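3.2 Table coverings and marking tape

The second part of the study looked at how shared work tables are covered and marked, and how long the coverings last. We visited two sites, Arby and Kalon, and recorded 28 tables in all. Both sites rent table space by the month to small groups, and both leave the choice of covering to the group using the table. We noted the covering, the kind of marking and any damage at the edges or corners.

Paper was the most common covering. Groups told us they chose it for its low cost and for the ease of replacing it between jobs. Where a table had to be divided into areas, tape was preferred to pen. A pen line cannot be moved, and several groups said they had changed their layout after the first week. Figure 2 shows a brown surface divided with blue tape. 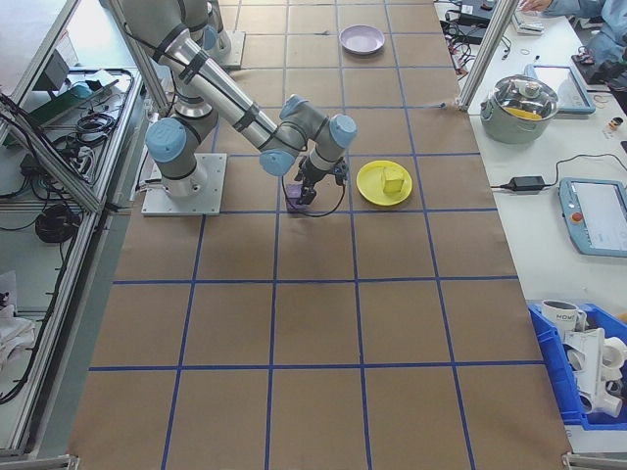
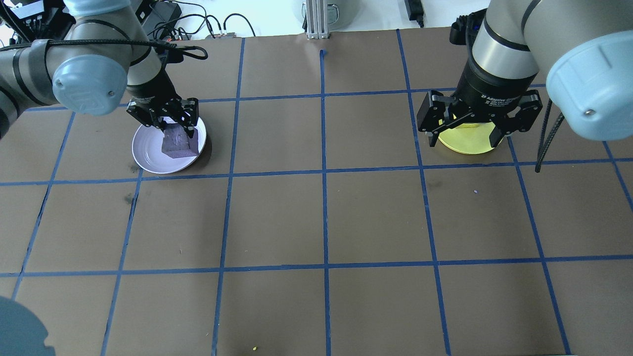
Figure 2. Table surface marked with a grid of blue tape, two views.

Tape brought its own problems. On uncovered wood it could be lifted cleanly after a month or more. On paper it usually took the top layer with it, so a change of layout often meant a new sheet. Groups at Kalon got around this by laying a second sheet over the first and taping only the upper one. At Arby most groups left old lines in place and added new ones beside them, and users of those tables were more likely to tell us that the markings were confusing.

Edges wore out before the middle did. The side nearest the walkway was the first to tear at both sites, mostly at the height where people lean or set down bags. Folding the paper under the tabletop and fixing it from below gave a longer life than cutting it flush. The Fonseca method, in which the sheet is cut 50 mm oversize on every side and folded twice, was used only at Kalon. We did not see it fail during our visits, but the tables concerned were lightly used.

Cleaning was harder to compare. Arby wipes all tables in the evening, while Kalon leaves cleaning to the groups. Damp wiping loosened tape ends at Arby, and loose ends collected dust. We return to this in Section 4, where the Zokum wear scale is applied to both sites.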